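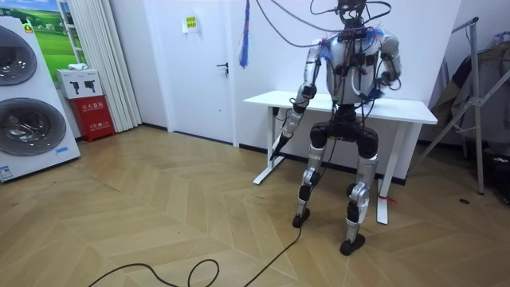

From: Ilona Borbély
To: vemness-data list
Subject: Re: [vemness-data] How many episodes for the arm folding set?

Dambrauskienė wrote:
> We have 200 episodes of the arm folding motion from September and the
> policy still stops short on the right arm. Before we book more operator
> time I would like to know whether to ask for another 200 of the same, or
> change what we collect. Also, are people keeping the episodes where the
> operator pauses halfway? The Jarnalico notes say to cut them but don't
> say why.
>
> Second question: do you log the feet when only the arms are being
> taught?

I would not collect another 200 of the same. We did that last spring with the first Cleletti set and the result hardly moved. When we looked through the episodes, nearly all of them began from the same pose, with both arms hanging straight down. The policy was fine from there and poor from anywhere else.

What helped was 100 new episodes with the start pose changed each time. One arm up and one down, elbow already bent, feet set unevenly, one foot ahead of the other. We wrote the start poses on a sheet beforehand, because operators left to choose will drift back to the one they find comfortable. Go through the sheet in a mixed order. If you do all the raised arm starts in one sitting you will end up with one operator's habits in that whole group.

On pauses, we keep them if they are short and trim them if the operator has stopped to talk or to look at something. A policy trained on long pauses learns to stand still, and that may be part of your trouble. Plot the joint speeds for the right arm and see how many of your episodes have a flat stretch just before the fold finishes. If it is more than a handful, trim those and retrain before you book anyone.

On the feet, yes, log everything. The legs shift a little when an arm comes up and you will want that later. The files are bigger but not by enough to matter.

Two smaller things. Check the slack in the cables at the shoulders before each batch. We lost 6 episodes to a cable pulling on the forearm, and it looked like bad teleoperation until someone watched the video. And please put the operator's initials in the episode name. The current upload script drops the notes field, so the name is the only place they survive.

I can send the start pose sheet if you want it. It has 2 columns that only make sense for our hands, so delete those.

Ilona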